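Community Household Board > Laundry and Linens
Folding on the floor or at a table: request for comments

Posted by Gobnait Geraghty, 28 June 2020
12 comments | 2 shares

The residents' handbook for our building is being revised, and I have been asked to prepare the page on shared laundry. The present text states that clean clothing "should be folded on a suitable raised surface." Several households have pointed out that they fold on the floor, on a mat, and have done so for years without difficulty. I would be grateful for the views of members before the draft is submitted in July.

Please confine replies to folding and sorting. Drying racks are covered in a separate thread.

hendix_row
I would ask that the present wording be kept. A table at waist height spares the back, and clean laundry should not be placed where people walk. Our household uses the dining table, which is wiped down beforehand and cleared before the evening meal.

Lại
With respect to the previous poster, we do not walk on the surface where we fold. A woven mat is laid down for the purpose and shoes are left at the door. The mat is swept first and put away afterward. A dining table has had food on it, and I would not regard it as the cleaner choice.

Clitell
I support Lại on the matter of cleanliness but would add a caution about thin fabrics. Loosely woven mats can catch on lightweight prints and on anything with a fringe. I lost the hem of a summer scarf in this way. A close, flat weave gives no trouble.

nikden200
Could the original poster confirm whether the handbook applies inside apartments or only in the laundry room? If it is the laundry room only, most of this discussion does not arise. There is no floor space there in any case.

Gobnait Geraghty
It applies to both, although the section for apartments is advisory. I should have stated this at the outset.

hendix_row
If it is advisory then I see no harm in advising a table. Older residents will read the page and some of them should not be kneeling.

Lại
My mother is seventy-four and kneels by preference. I would not wish her to be told that she is doing it incorrectly in her own home. The handbook could say "a clean surface" and leave the rest to the household.

Clitell
"A clean, smooth surface" would meet my concern as well.

nikden200
Agreed. I would also ask that the page say something about order of work. In the laundry room I regularly find one person's folded items mixed with another's because everything has been set down in a single heap.

Lại
Our practice may be of use for the page. We work on a green mat over the tatami-style floor, with the piece being folded in front of us and the finished stack to the right. Dark clothing is kept in its own heap. Printed fabrics are left until the end, as they are usually the most creased. 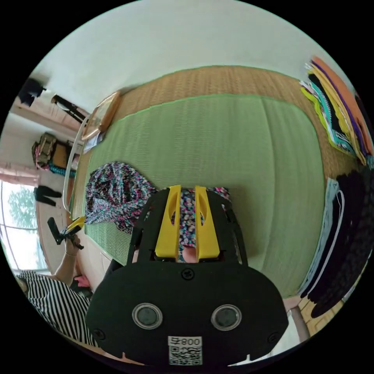 The stack is carried to the closet once it reaches knee height - any taller and it leans. Cloths go at the bottom, as they lie flat, and clothing goes on top. Socks are paired separately and never placed in the stack. The whole task takes one person less than an hour for a household of five.

hendix_row
I accept that this is orderly. I would still prefer to see the stack off the floor while the work is in progress, on a low stool or a tray. Ours would be walked through by the dog within a minute.

Clitell
A tray is a reasonable suggestion for households with animals. I would not make it general.

nikden200
May I suggest that darks first is the wrong way round? Lint from dark towels transfers to whatever is folded after them. We do the whites first and the darks last.

Lại
We have not had that difficulty, but our dark towels are old and have little lint left to give. With new towels I would follow your order.

Gobnait Geraghty
Thank you all. The draft will read as follows: "Clean clothing should be folded on a clean, smooth surface, either raised or at floor level. Where a mat is used, it should be swept beforehand and kept for this purpose. Dark items should be kept apart from light ones." I will include the tray as a note for households with pets.

hendix_row
I would like my preference for a table recorded, but I will not object to the draft.

Gobnait Geraghty
It is recorded. Further comments on the wording may be added to this thread until the draft is submitted.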